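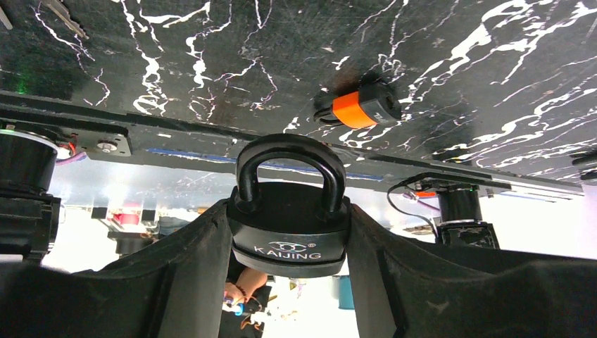

黒い南京錠を挟んだグリッパー。右奥に橙色の帯の入った小型錠

グリコラ（Grikora）貸出工具センター 設備検討会 議事録

開催日：2025年3月17日
場所：センター2階 会議室
出席：センター長（議長）、返却受付係長、整備係長、整備係員、倉庫係長、経理担当、情報システム担当（記録）
欠席：安全衛生担当（書面で意見提出。第5項に記載）
配布資料：Bolance社公開日の配布冊子写し、見学メモ（整備係）、返却品内訳表（受付係）

1. 前回議事録の確認
12月分の誤記（返却棚の段数）を訂正のうえ承認。訂正版は共有フォルダに差し替え済み。

2. Bolance社公開日の見学報告

整備係長より報告。参加は整備係長、整備係員、受付係長。対象は双腕装置「Zaren」で、返却された工具と錠を卓上で仕分ける作業を想定した実演。説明はBolance社のアレクサンドラ・シェフチク氏（Aleksandra Szewczyk）が英語で行い、同社の通訳が付いた。実演と質疑を合わせて40分。予定表では質疑に半分を充てることになっていたが、機器の調整に時間を取られ、質問は途中で打ち切られた。聞けなかった項目は別紙にまとめて送付することになっている（第7項）。

見学の内容は次のとおり。
・片腕で南京錠をつかみ、起こした姿勢で保持する。
・つかんだ品をもう一方の腕の側へ寄せる。
・ドライバーとレンチを台上の所定の側へ寄せる。

整備係長の所見。錠を保持するところまではできていた。指の当たる面が柔らかく、本体に傷が付きにくそうだという点は評価してよい。ただし当センターで手間がかかっているのは、つかむことより後の工程である。鍵の番号を読み、台帳と突き合わせ、開閉を確かめ、油を差すかどうか決める。この部分は実演になかった。冊子には「返却品処理の自動化」と書いてあるが、実演で見たのは返却品の移動までで、処理という言葉を使うのは早い。

受付係長から補足。実演の品は事前にBolance社が選んだもので、持ち込んだ品は使わせてもらえなかった。こちらは土の付いたシャックルの錠と、番号札が針金で巻いてある錠を鞄に入れて行ったが、出す機会がなかった。シェフチク氏は「次の機会に」と述べたが、次の機会がいつなのかは示されていない。

整備係員から、台の模様についての感想。黒地に白い筋の入った面の上に黒い錠を置くと、人の目でも輪郭が取りにくい。難しい条件でやってみせているのだという説明だったが、本当に難しい条件なのか、たまたまその台があったのかは判断できなかった。当センターの作業台は緑のゴムマットで、どちらにせよ条件が違う。比較の材料にはならないと思う。

議長より、見学メモに「おおむね良好」とあるのは何を指すのかと質問。整備係長は、メモを現地で急いで書いたため、と回答。「保持動作のみ良好」と直すことにした。

3. 冊子の数値について

冊子4ページに、錠の把持を50回試行した結果の表がある。経理担当から、この50回はどの錠を使ったものか、同じ位置から始めたのかと質問があった。整備係長が現地で同じことを聞いたところ、「複数の種類」との答えで、内訳はもらえなかった。失敗した場合に人が置き直したかどうかも表からは読めない。

情報システム担当より、表の脚注に「遠隔操作を含む」と小さく入っているとの指摘。出席者の半数がこの時まで気付いていなかった。人が操縦して成功した回と、装置が自力で成功した回が同じ欄に入っている可能性がある。そうであれば、この表で人員計画を考えることはできない。

受付係長。実演中にどこまでが自動だったかも曖昧だった。始める前にシェフチク氏から「一部は学習済みの動作です」と話があったが、一部がどの部分なのかは、通訳の方も言いよどんでいた。先方に隠す意図があるとは思わない。ただ、聞かなければ出てこない話が多かった。

議長。50回という数も少ない。当センターでは昨年度の返却が1,148箱あり、うち錠を含むものは394箱だった。錠を含む箱だけを相手にするとしても、試行の規模がまるで足りない。先方の数字を否定するつもりはないが、うちの数字と並べて論じるのはやめておきたい。

倉庫係長から反対意見。試作段階の装置に量産機と同じ証拠を求めるのは酷ではないか。公開日は商談の場でもなかった。これに対し経理担当は、冊子の最終ページに導入相談の窓口と申込書が付いている以上、商談の場として扱ってよいと述べた。倉庫係長は申込書を見ていなかったとのことで、この点は了解。

4. 作業の流れから見た検討

受付係長が現在の流れを説明した。箱を開ける。中身を台に広げる。汚れのひどい物を除ける。残りを種類別に分ける。錠は番号を読んで台帳に記入し、鍵と合わせる。鍵がない場合は保留棚に置く。

このうちZarenに任せられそうなのは、種類別に分けるところだけ、というのが見学者三名の一致した意見。 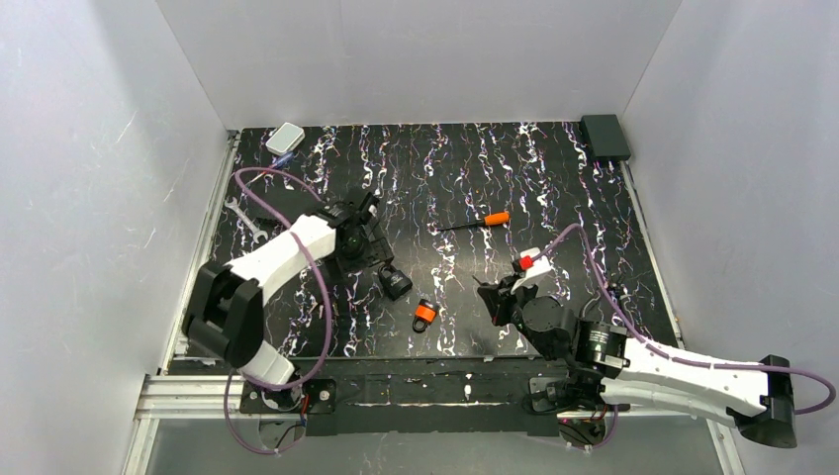
仮に分けるところを任せるとしても、広げる作業は人がやることになる。箱から出した工具は重なっているし、レンチの下にドライバーが入り込んでいることも多い。受付係では、広げる手つきのまま左右に分けてしまうのが普通で、広げてから改めて分けるという区切りがそもそもない。装置に合わせて区切りを作れば、その分の手間が増える。受付係長は、新人に任せた場合と比べても装置のほうが速いとは思えない、と述べた。

整備係長からは、速さについて公平を期して一言あった。見学時の動きはたしかに遅かったが、安全のため速度を落としているとの説明があり、上限の値は聞いていない。遅いと断定する材料もない。議長も同意し、速度については「未確認」とする。

倉庫係長。夜間に動かせるなら遅くても構わないのではないか。夕方に広げて帰り、朝に分かれていればよい。
整備係長。その使い方は自分も考えた。ただ、錠が台の端に寄ったり床に落ちたりしたとき、朝まで止まったままになる。見学先の台には壁があったが、全部の辺を囲ってあるわけではない。無人で運転した実績を尋ねたが、回答は「技術的には可能」だった。実績があるとは言っていない。
倉庫係長。それなら実績の有無を文書で聞けばよい。
（別紙の質問に追加）

整備係員から、手首まわりのケーブルが気になったとの発言。紫色のケーブルが腕の外側で大きな輪になっており、当センターの棚の前に置けば何かに引っ掛かると思う。Bolance社は製品版では内部に通す計画だと説明したが、製品版の図面は見せてもらえなかった。腕の付け根の配線も同様で、粉じんの多い場所で使う形にはなっていない。議長より、研究用の機材ならこのようなものだろうが、冊子の完成予想図を見て話を進めないように、との注意があった。

鍵の扱いについて。受付係長が最も知りたかったのは、錠と鍵を合わせて確かめる動作ができるかどうかだった。質問したところ、検討中との返答。時期の目安はない。受付係としては、鍵合わせができないうちは導入しても負担が変わらないという見方である。

5. 安全面（安全衛生担当の書面意見、議長が代読）

「冊子には、作業者が腕の届く範囲に手を入れた場合の停止条件が書かれていない。協働運転をうたうなら、どの力で止まるのか、何で検知するのかを確認されたい。非常停止の位置も図にない。見学者が近くに寄れたことは、安全の根拠にはならない。回答があるまで、当センター内での試用には同意しない。」

出席者から異論なし。整備係長より、見学時に停止ボタンの場所の説明はあったが、押して見せてもらってはいないとの補足があった。

6. 費用と保守

経理担当より。本体価格は冊子に記載なし。口頭でも示されなかった。貸与方式があるとの話だが、月額も期間も不明。価格が出ていないものに採算の議論はできないため、本日は保守の体制だけを確認した。

国内の保守はOlszewski社が請け負う予定とのこと。受付係長が名刺をもらっているが、同社の担当者は当日来ていなかった。契約が済んでいるのか、予定の段階なのかも確認できていない。整備係長の意見では、指のパッドは消耗品と見るべきで、しわが寄って擦れる部分だから油と砂の付いた工具をつかめば傷みは早い。交換の間隔と単価を必ず聞くこと。

情報システム担当より。台帳との連携には番号の読み取りが前提になるが、冊子にある「連携可能」は接続口があるという意味にしか読めない。こちらで開発する分の費用を誰が見積もるのかも決まっていない。なお、カメラの映像がBolance社側に送られるのかどうかも質問に入れたい。貸出先の社名札が映る場合がある。

倉庫係長から、全員がここまで否定的なら見学の意味はあったのかとの発言。議長は、断る理由と聞くべき項目がはっきりしたので行った意味はあったと回答。整備係長も、柔らかい指で錠を保持する方法は手作業用の治具に応用できるかもしれないと述べ、別に検討したいとのこと。費用はほとんどかからない見込みで、議長は了承した。

7. 決定事項

(1) Zarenの導入検討は現時点で進めない。申込書は提出しない。
(2) Bolance社に質問書を送る。担当は整備係長。項目は次のとおり。
・50回の試行の内訳（錠の種類、開始位置、遠隔操作の回数、置き直しの有無）
・無人運転の実績
・停止条件と非常停止の位置
・動作速度の上限
・指パッドの交換間隔と単価
・映像の送信先と保存期間
・Olszewski社との保守契約の状況
・鍵合わせ動作の開発時期
(3) 持ち込み品での再実演を申し入れる。土付きの錠、番号札付きの錠、さび止めの塗られたレンチを含めること。先方が品を選ぶ形であれば見学には行かない。
(4) 見学メモの「おおむね良好」を「保持動作のみ良好」に訂正する。担当は整備係員。
(5) 返却品内訳表に、鍵なしで戻った錠の欄を加える。担当は受付係長。

8. その他

・保留棚の錠が増えている。装置の話とは別に、鍵なし返却の際の貸出先への連絡を早めるべきとの意見（受付係長）。次回の議題とする。
・緑のゴムマットの端がめくれている件。倉庫係で両面テープの在庫を確認する。
・見学時の交通費の精算がまだの者は、経理担当へ領収書を出すこと。

次回の日程は、Bolance社の回答を待たずに議長が調整して連絡する。

記録：情報システム担当
確認：センター長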